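Dollside Tenants' and Residents' Association
Minutes of the general meeting, July 2020, held by telephone conference

In the chair: Princess Panganiban
Minutes: Iresha Sultana
Also on the line: residents of Mallent Court and Vodness House. Wijesinghe Lettings had been invited and sent a letter instead.

1. Minutes of the March meeting
Agreed, with one correction. Item 6 said the agent "would" cap this year's rent rise. The agent's words were "would look at" a cap. The chair asked for the difference to be recorded, as the cap has not been heard of again.

2. Letter from Wijesinghe Lettings
The chair read the letter out. It offers tenants in arrears a "rent holiday plan", under which part of the rent is put off and paid back later on top of the normal rent. The secretary said she had read it twice and could not find the holiday. Nothing is written off. The full amount stays owing, and anyone who signs also agrees to an administration charge of £14 for each month of the plan.

A resident of Vodness House felt we should be glad of any offer at all. The chair said she would be glad of one with a figure for the total owed at the end of it, and the letter gives none. 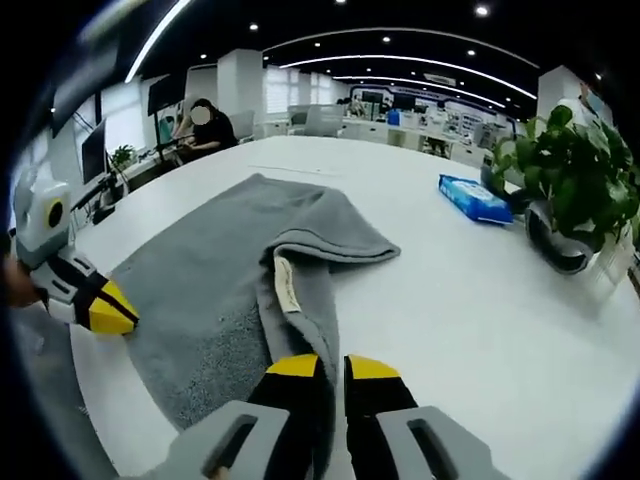
It was also noted that the letter asks for signed forms back within 17 days, though the agent took far longer to answer our own questions in the spring. Members were urged not to sign until they had taken advice. The meeting has no power to tell anyone what to do and did not try.

Action: secretary to write asking for the total cost of the plan, in pounds, for a tenant on the usual Mallent Court rent of £274 a fortnight.

3. Notices to leave
Four households at Mallent Court have had notices. The agent told the chair by phone that these were "a formality" and that nobody would be asked to go. One of the tenants asked why, in that case, hers had a leaving date on it. The chair had put the same question and been promised a call back — none had come by the time of the meeting.

The secretary reminded members that a notice is not a court order, and that a pause on court hearings does not make the notice go away. She did not share the view, put by two callers, that the pause would simply be extended until everyone had caught up.

Action: chair to ask the agent to withdraw the notices in writing. A phone call will not be accepted as an answer.

4. Repairs
The Vodness House entry door is reported mended for the third time. Residents say it still does not lock. The item stays open.

Damp at Mallent Court: the agent's surveyor has put it down to "lifestyle". The ground floor tenants would like to know how he reached this view from the car park. Photographs to be sent to the secretary with the flat number on each.

5. Hardship fund
A proposal to set up a fund from members' subscriptions was discussed at some length. The chair doubted it would cover more than a week's rent for one flat and was worried about raising hopes. Put off to the next meeting, when the proposer will bring costings.

6. Any other business
The bin store key is still missing.

Next meeting: by telephone again, date to be sent round once the agent has replied to items 2 and 3, or has plainly not done so.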